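Keeping a household book in a language that is not mine

When I moved to Josberg I had two suitcases and a habit from my grandmother, who wrote down every expense in a school notebook. She had a column for bread, a column for coal and a column for "the rest", and the rest was always the longest. I have now kept such a book myself for nine years, the last three of them in English, and a reader asked me in July to write how I do it. So I try.

First I must say that I am not good with money by nature. If I have it in my pocket I spend it, mostly on second-hand books and on cheese. The household book did not change my nature, but it makes me look at it every week, and this is a little uncomfortable and also useful.

Why in English

At work we speak English all day, at home I speak my own language, and in the shops of Josberg I speak the local one, quite badly. In the beginning my book was a mixture of all three. I had "potatoes" in one month and two other words for potatoes in the next, and at the end of the year I could not say what I had spent on anything. English was the compromise. It also taught me words I would never meet in the office: washer, lining, hem, putty, descaler. I learnt the difference between a bill, a receipt and an invoice only because I had to decide which box to put them in.

The notebook

I use a ruled notebook with a hard cover from De Haan, the stationer behind the station. They cut the paper a bit wider than usual, so the amounts fit beside the text and I don't need to turn the book. I write with pencil for the current month and go over the totals with ink when the month is closed. One year I tried a programme on the telephone instead. It was quick, but it decided by itself that my dentist was a restaurant, and I went back to paper in March.

Tuesday evening

All receipts go in a biscuit tin near the door. On Tuesday, after supper, I empty the tin on the table and sort by date, not by shop. Then I write everything in, one line for each receipt, and only split a receipt when there is something unusual on it, for example a frying pan among the vegetables. It takes me half an hour if I have been disciplined and the whole evening if I have not.

I do the adding twice, once from the top of the column and once from the bottom. In my head I make the same mistake both times, so for this part I always use a calculator with proper buttons. If the two totals are different I go and make tea before I look for the error. Very often it is a seven which I wrote in a hurry and then read as a one.
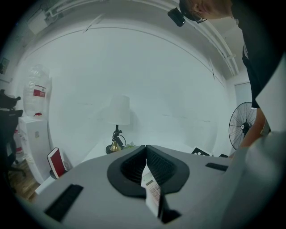
The yearly sum

In the last week of the year I make one page with twelve lines and a total. My biggest surprise was the year when I found that I had spent 1770 on travelling to Fivau and back. I go there on many weekends to walk along the river, and each ticket seemed small to me. I did not stop going, I love the place too much, but I bought the regional card and the next year the line was much friendlier.

The other surprise was heating. My old flat in Breveck street had one wall to the courtyard which was cold like a cellar, and I paid nearly 3000 in two winters to warm it. When I saw this number in ink I began to look for another flat. I think without the book I would still be sitting there in two pullovers.

Things I still do wrong

I forget cash. Coffee from the machine, a coin for the locker at the swimming pool, the collection for a colleague's birthday - all of this disappears. I have a line called "lost" where I put the difference at the end of the month, and I am a little ashamed how healthy it looks.

I also never know where to write presents. If I give somebody a book I have first read myself, is it a present or is it my book? For now it goes under books.

Next week I would like to write about the shelf I am building for all the old notebooks, if the glue holds until then.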